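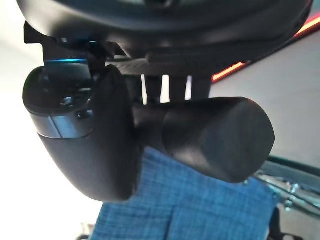
로봇 손목 쪽에서 본 그리퍼와 파란 체크무늬 천.

[로봇, 집안일 어디까지 왔나] 휠체어 한 대 옮기는 일

구독자 여러분, 이번 호는 빨래 개기 소식을 한 번 쉬고 돌봄 쪽 집안일로 넘어갑니다. 지난 4월호에 "수건은 이제 됐으니 할머니 휠체어나 좀 옮겨 줬으면 좋겠다"는 메일을 보내 주신 분이 계셨는데요, 그 문장이 계속 머릿속에 남더라고요. 그래서 브램빌(Bramville)에 있는 질릭(Jilik) 전시실에 다녀왔습니다. 가는 길 내내 설렜어요!

집안일 로봇 이야기를 할 때 우리는 보통 설거지, 빨래, 청소를 떠올립니다. 그런데 아픈 가족과 함께 사는 집에서는 일의 목록이 꽤 다릅니다. 침대 옆에 휠체어를 대고, 브레이크를 걸고, 발판을 올리고, 다 쓰면 접어서 벽에 붙여 두는 일. 하루에도 몇 번씩 반복되고, 허리를 숙여야 하고, 좁은 데서 해야 하죠. 저도 아버지 퇴원 뒤 두 달 동안 해 봐서 압니다. 문지방 하나가 그렇게 높은 줄 그때 알았어요.

기계 입장에서 보면 휠체어는 재미있는 물건입니다. 잡을 데가 분명합니다. 등받이 뒤로 손잡이가 두 개 나와 있고, 높이도 대체로 비슷합니다. 컵이나 양말에 비하면 친절한 편이에요. 대신 한 손으로는 안 됩니다. 양쪽을 같이 잡고 같은 힘으로 밀어야 똑바로 가고, 앞쪽의 작은 바퀴가 엉뚱한 방향으로 돌아가 있으면 처음 한 뼘이 꼭 비틀립니다. 사람은 손목으로 슬쩍 고쳐 잡고 마는 그 순간이 로봇한테는 꽤 큰 숙제라고 합니다.

두 팔로 손잡이를 잡으려면 먼저 손을 제자리에 가져가야 하는데, 저는 이 대목이 제일 좋았습니다. 손가락이 여러 개인 손이라 엄지를 어디에 걸치느냐부터가 문제거든요. 엄지가 손잡이에 먼저 닿고 나머지 손가락은 아직 위로 서 있는 자세, 우리도 무거운 카트를 잡기 직전에 딱 그렇게 하지 않나요? 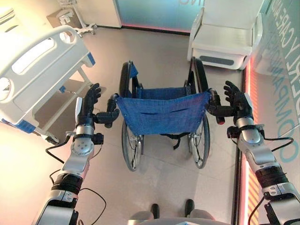 그래서, 지금 맡길 수 있나요?

제 대답은 "빈 휠체어라면 곧, 사람이 탄 휠체어라면 아직"입니다. 현장에서 안내를 맡은 엔지니어 미에치스와프 자바츠카(Mieczysław Zawadzka) 씨도 비슷하게 말했습니다. 타일 바닥에서 빈 휠체어를 잡고 미는 연습은 지금까지 547번 기록했고, 카펫과 문턱은 이제 막 시작했다고요. 목표는 3000번이라는데, 숫자를 말할 때 표정이 정말 즐거워 보였습니다.

바닥이 매끈하고 넓은 방은 분명 유리한 조건입니다. 우리 집 거실에는 멀티탭이 있고, 러그가 있고, 고양이도 있으니까요. 그래도 병원용 침대 옆이라는 배치는 반가웠습니다. 돌봄이 실제로 벌어지는 자리가 바로 거기잖아요. 침대 난간과 휠체어 사이의 좁은 틈, 저는 거기서 정강이를 참 많이 찧었습니다.

제가 보기에 앞으로 볼 만한 건 손의 힘 조절입니다. 손잡이를 꽉 쥐는 것까지는 많이들 합니다. 쥔 채로 방향을 살살 틀고, 무언가에 걸렸다 싶으면 힘을 빼고 멈추는 것, 여기서 실력이 갈립니다. 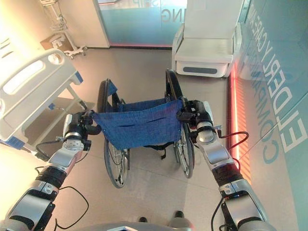 그 멈추는 감각이 집에 들어올 수 있느냐를 정한다고 생각해요. 질릭 쪽에서는 바퀴가 걸렸을 때 350밀리초 안에 힘을 푸는 것을 기준으로 잡고 있다고 했습니다. 충분한 숫자인지 저는 판단할 능력이 없지만, 기준을 숫자로 말해 주는 팀을 만나면 일단 기분이 좋습니다. 접고 펴는 동작은 또 별개의 이야기입니다. 천 시트 가운데를 위로 당기면 접히는 방식은 사람 손에는 쉬운데, 천이 처지는 모양이 매번 달라서 로봇이 어려워한다네요. 빨래 개기에서 보던 고민을 휠체어에서 또 만나다니, 저는 이런 연결이 정말 재미있습니다.

잘레프스카(Zalewska)와 누보(Nuvow)에서도 비슷한 시도를 한다는 제보가 들어와 있어서, 9호에서 이어 다루겠습니다. 집에서 휠체어를 쓰시는 분들, 로봇에게 가장 먼저 넘기고 싶은 동작이 무엇인지 이 메일에 답장으로 알려 주세요. 6월 8일까지 온 답장은 다음 방문 때 출력해서 자바츠카 씨에게 직접 전달하겠습니다.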